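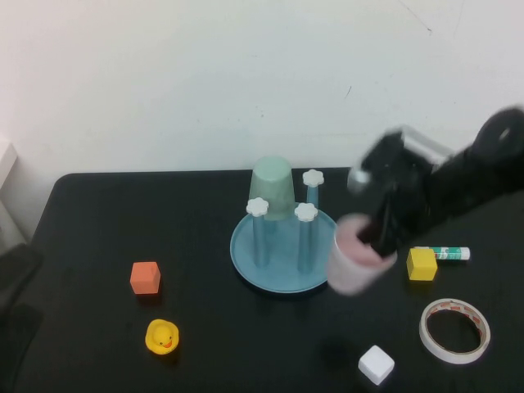
Figure 3. Drying stand with three posts, one green cup turned upside down on the dish, and one pink cup beside it.

3.2 Small drying stands and the placing of cups

Stands of this kind have a round dish with a raised rim and a few upright posts. In Figure 3 the dish is light blue and the three blue posts end in white flower-shaped caps. The green cup rests mouth down between two of the posts. The pink cup is mouth up, next to the rim.

Our household survey in Hinwood and Bestasholm returned 597 usable forms. Of these, 446 came from homes that kept a stand of some type on the counter or table. We asked people to write down how each cup was left after washing, which gave 2984 entries. Most cups went mouth down, but many people set them between the posts and left the posts themselves bare. Ruddock found the same habit in her earlier work on shared kitchens - she put it down to how quickly a cup can be dropped into a gap.

Cup shape also matters. A tapered cup is wider at the mouth, so when turned over it takes up more of the dish than its closed end suggests. People who owned cups of this shape often wrote that the last one had to go on a towel. We treat towel drying separately in Section 3.4.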